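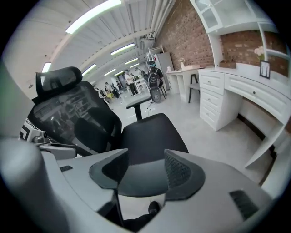 One reader wrote in to say that the Vetano had cured her of writing novels on her phone, and that I should stop complaining about the small screen and get on with the review. Fair enough.

The Vetano is a drafting machine from Drundari: a keyboard, a strip of screen that shows six lines, and no browser. I bought mine in January and have written most of a second draft on it. It holds 4000 pages, according to the booklet, and my manuscript stands at 194, so I won't be testing that.

The keys are good. They have a short, firm travel and they're quiet enough for a library. After a long morning my wrists feel better than they do with the laptop. Battery life is fine too. I charge it on Sunday nights and forget it.

Editing is poor. You can delete and retype, and you can search for a word, but moving a paragraph takes so many key presses that I now leave a note to myself in capitals and fix it later on the computer. My last chapter had 30 of those notes in it.

Files go across by cable. The wireless transfer worked twice and then stopped, and Drundari's help page told me to restart the machine, which I had done. Accents came through as question marks until I changed a setting called Plain Export, so a character named Sepúlveda spent a week as Sep?lveda.

I had a Brono before this. It was lighter and had a better screen, but it lost 929 words of mine one afternoon and I sold it. The Vetano hasn't lost anything yet.

Four stars for first drafts, two for revising.

Contact | Copyright, all posts and reviews | Back to top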